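The Long Road to a Packed Lunch

Factories have used robot arms for decades, yet the ordinary kitchen remains largely closed to them. At Skekine, a research group led by Khalil Najjar has spent 19 months on one modest household chore: making a sandwich and putting it in a box.

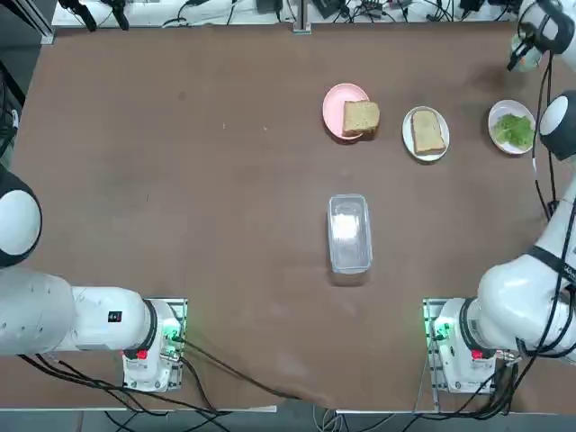

Bread is a harder material than it looks. A slice bends, tears and sheds crumbs, and no two loaves are cut alike. Lettuce is worse, as the leaves cling together and hide their own edges. A grip firm enough to lift one leaf may crush it or bring up 4 more.

Henryk Ziółkowski, who advises the catering firm Feletti on automation, takes a cautious view. "A worker on our line learns this task in a morning," he said. "A machine must be taught what a slice of bread is every time the bakery changes."

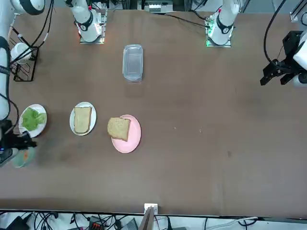
Najjar does not dispute the point. His group now judges its system on whole meals, including the placing of the finished sandwich in its container, and expects a first kitchen trial with Feletti within 2 years. Homes will have to wait longer. Few families, he noted, keep their plates in the same place from one day to the next.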